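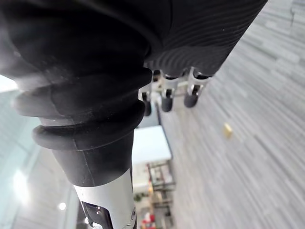 Tue 14 April
By a second-year student, Group 4

For our project report we had to write up a visit, and I picked the open day at Irkbridge (so glad I did!). We got two hours on the floor. I'd expected smooth white plastic arms, but up close there's black ribbed rubber, silver brackets, little rollers and a gripper pad with super fine ridges. I asked way too many questions about the rubber. I'm going back in June to see the Dunus demo.

Related
Nindine lab visit
Edet open day notes
Project report checklist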